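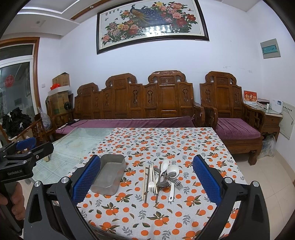

Figure 1. Tray and cutlery on the dining table, hand-held grippers in position.

Progress report, Sasirent household handling project
Reporting item 3: demonstration visit
Prepared for Fallgate by Stellan Wallin

The demonstration visit took place on Thursday with 11 guests, including two from the Khumalo program office. The task shown was cutlery sorting with hand-held grippers in a furnished living room. Guests watched an operator work, then reviewed recordings on a laptop.

Recorded episodes now stand at 257 against a target of 200 for the period. All were logged under the Nastberg naming scheme. Mixed materials remain the main difficulty. The set covers wood, plastic, ceramic and metal, and thin chopsticks lying under other items take longer to separate than spoons do. Operators were told not to tidy the pile before a run.

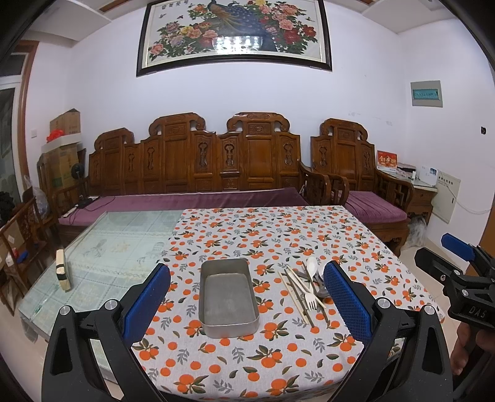 Figure 2. Empty tray with the utensils on the cloth to its right.

Guests raised two points. Khumalo asked for more variation in tray position, and this has been added to the operator sheet. Fallgate asked whether the patterned tablecloth affects item detection. No comparison has been run. A plain cloth will be tested in the next period, using the same utensils and the same tray.

Spending is within the approved budget. One set of finger pads is on order as a spare. Episode review is behind schedule by three working days and should be complete before the July call.

Last updated: July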